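Home | Arms | Grippers | Faults | Contacts

Section 6. Gripper closes early or will not open (Zeltia arms, tabletop pair)

Rewritten 21/03/2018 after the Cabrera bench fault. Old section 6 is void, throw it out if you printed it. Questions to Nisha Sandhu or Gaurav Lodhi.

What happened, short version. Arm was on its way down to a cup. Fingers shut before it got there, knuckled the rim, kept pushing. No stop from the software. Santosh hit the red button. Log showed the finger motor reading closed the whole time, even with the fingers wide open. Bad zero. Somebody had swapped the finger motor and skipped the re-zero, so the controller was working from the old numbers.

Same fault can look different on your bench. Signs to watch for:

- fingers twitch when power comes on
- gripper says open, gap is plainly not open
- motor hums at rest and gets warm
- load reading climbs with nothing in the grip

Any one of those, stop and do the steps below. Don't "just finish the run".

CAUTION: Stop button first, then hands. The arm drops when power goes. Hold it by the upper bracket before you cut power, not by the fingers. Casimiro got a pinched thumb out of this in March and he was holding it by the fingers.

6.1 Make it safe

1. Press stop. Wait for the arm to settle.
2. Support the arm, switch off the supply for that arm.
3. Switch off the second arm too if it can reach the same spot. It usually can.
4. If something is stuck in the fingers, open them by hand, slowly. If they won't move, do not pry. Go to 6.4.
5. Take real glass off the table. Plastic only untill the check in 6.3 is passed.

6.2 Re-zero the fingers

1. Power off, push the fingers gently together until they touch. No squeezing.
2. Power on. Keep hands clear, the gripper may jump.
3. Open Flurkavico, pick the arm, pick Finger Zero.
4. Press Set. Value should read 0, give or take 2.
5. Press Open. Fingers should part evenly and stop without a knock.
6. Set the load limit back to 1000. A motor swap wipes it and the default is higher.
7. Save. Then restart the controller, or the save doesn't take — this one has caught all of us.

NOTE: If Flurkavico lists both arms under one name you are about to zero the wrong one. Unplug the cable for the arm you are not working on.

6.3 Check on a cup

Use an empty plastic cup, standing upright. Run at the slow setting. One person at the keyboard, one with a hand on the stop button and doing nothing else.

Bring the gripper up to the cup with the fingers apart and pause there. Look at the wrist camera view. You want the cup lined up with the gap, and the finger tips short of touching it.
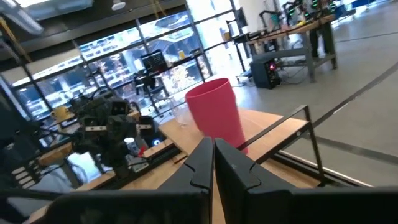 Then close in small steps. Load should stay flat until contact, rise a little, and hold. If it rises before contact the zero is still off, go back to 6.2. If it never rises, the load limit didn't save.

Do 9 closes. All 9 have to be clean. One bad close and you start the count over, no arguing. Write the result on the bench sheet with the arm name and your initials.

6.4 Fingers jammed

Leave power off. Tag the arm. Take out the screws on the finger plate, outer ones first, and lift the plate away. Look for a chipped gear tooth or a cable caught behind the motor. Chipped gear means a new motor, then the whole of 6.2 and 6.3 again. Caught cable, free it and check teh jacket for cuts. Any bare wire, replace it, no tape.

Spares are at Lutia, ask Deirdre Egan. Give her the arm name and the motor number off the label.

6.5 Before you hand the bench back

- both arms powered and named right in Flurkavico
- load limit reads 1000 after a restart, not before
- tag off, sheet signed
- tell the next person what you changed. Out loud, not only on the sheet

Still open: software should have stopped on load and it didn't. Gaurav is looking at it. Until he says otherwise no unattended runs on either arm — includes lunch.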